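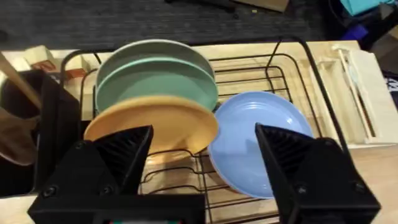

Four plates and a rack, as the gripper gets them.

I have now watched 162 goes at putting plates in a dish rack and I'm still not sure what we are teaching.

The idea at Jaltska is simple enough. A person steers the arms, the arms move the crockery, everything gets recorded, and later a model is trained on the lot. Phyllis Mapplebeck, who runs our recording days, wants 100 good examples per task before anyone is allowed an opinion. I had mine by 23.

My grumble is with the word "good". We bin the fumbles. If a plate slips, or the fingers close on air and the driver has another stab at it, that one gets marked as failed and left out. Of the 162 we kept 71, and those 71 are lovely to watch. They're also all by the same two people, who have both learned to come at the rim from the same side. 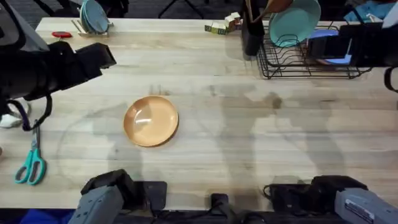 So what happens when the plate is lying flat near the left arm with nothing to lean on? A flat plate is a pig to pick up. You need to get a finger under the rim, and our drivers hate it, so there are far fewer of those in the kept pile than there should be. The model will be worst at exactly the bit where it needs most help.

Phyllis says the number will sort it out. Maybe. We heard the same about Stockdale, the cup task, and that one still falls over if you move the cups a hand's width.

On Thursday I'm going through the rejects to see which ones recovered after a slip. I'd put those back in. She's agreed to let me try it on a copy.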